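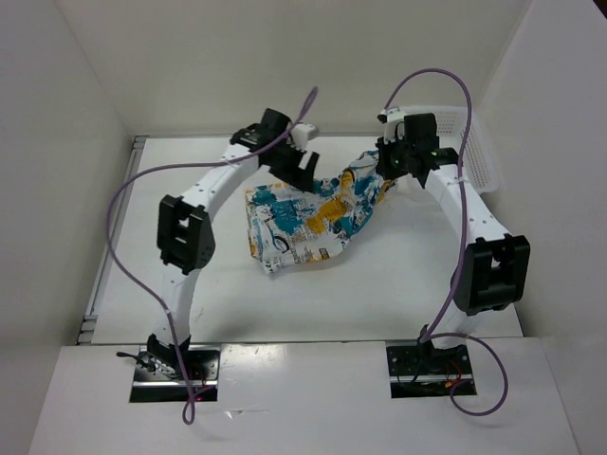 Week 5. Reading a cloth-flattening result

The claim in the Bredora report is easy to state. A two-arm policy, trained on 900 demonstrations, spreads a crumpled cloth on a table. The authors call this "general fabric handling." Before we accept the phrase, look at what was tested.

What a partial state tells you

Take the cloth at the start of this handout. The left part is nearly flat, and the right gripper has the upper right end lifted into folds. Is that progress? You can't say from one view. The cloth could be on its way to flat or on its way back to a heap. A score based on covered area gives the same number either way, and the Bredora score is based on covered area.

The print matters too. A cloth with teal and mustard patches on a white ground gives the vision model plenty to hold on to. The report has no plain white cloth on the white table, and I would want that trial before any other.

The test set

There were 114 test trials. Read the appendix and you find that 11 were dropped as "operator resets." We are not told what the cloth was doing when the operator stepped in. Count all 11 as failures and work out the success rate again. The lead over the Stilloler baseline gets a good deal thinner.

Stilloler was also run with its default grasp height, tuned for a different table. The authors say this in a footnote. It belongs in the main table.

What I do believe

Two arms probably help. One gripper can pin an edge as the other pulls, and the Lukumay ablation, which is a cleaner piece of work, points the same way with far less data. How much they help is still open.

For next time

Redo the success table with the dropped trials put back in. Then write one paragraph on what a fair cloth set would contain. Bring the Zodach paper, section 5 only. The introduction oversells it.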